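Yammine Makers Board > Robotics > Learning from demonstration
Topic: Hand-held gripper demos, table setting, what the numbers say so far

cistura_bench
Thursday, October 24, 2019
Hello all, and sorry in advance for the length (my wife says I can't write a postcard in under two pages). A few of you asked in the June thread how the table setting work was coming along, so I wanted to lay out where we are. We stopped teleoperating the arm altogether and went over to hand-held grippers, one in each hand, with a camera on each. You just set the table the way you would at home, and the policy learns from that. We have 1476 demonstrations in the can now and I'd like to reach 3000 before the holidays, if my wrists allow it!

The part I'm happiest about is the held-out test. We kept back 317 demos and compared a policy trained on both cameras with one trained on the right hand only. Two cameras got 76 percent of the plates and forks where they belonged. The single camera did a good deal worse, mostly on forks, and I think it's the gap between the pads. When you come in low over a plate you see the rim, the glare off the glaze and not much else, and the other hand's view fills in what you're missing.

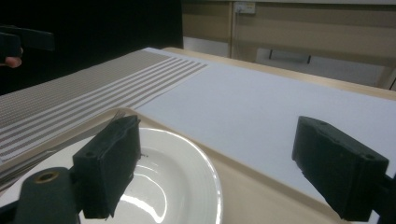

Mei-kuen Lam wrote back that she would be careful with that comparison. Two cameras also means twice the pixels, she said, and she'd want a run with a single camera at higher resolution before giving the second viewpoint all the credit. She had the same argument with her own group over the Gasis drawer tests and ended up eating her words, so she wasn't trying to be mean about it.

cistura_bench
No, that's a fair hit, and thank you for putting it so kindly. I haven't done the high resolution run. It's a weekend of training, so let me get it in the queue.

Kai-wen Yen
I'm going to disagree with both of you a little, with love. I don't think it's pixels or viewpoint. Foam pads are squishy, and a fork handle sinks into them differently every time, so your recorded finger width is off by a bit on thin things and fine on plates. That would give you bad forks with one camera or with ten. Have you plotted width against the object?

cistura_bench
Only for plates, which I now see was the easy half. But if it were the foam, wouldn't both policies suffer the same? They share the width signal.

Kai-wen Yen
Not if the second view lets it recover after a bad grasp. Look at your retries.

bestorcombe_dan
Long time reader here. Does the shine on the plate matter much? We had terrible trouble with glossy dishes under our ceiling lights and gave up and bought matte ones.

cistura_bench
Dan, less than I feared, though I do move the lamp between sessions so it can't memorize one streak. I'd keep the glossy ones if you still have them. I'll pull the retries tonight and post the fork plot once I've cleaned up the labels.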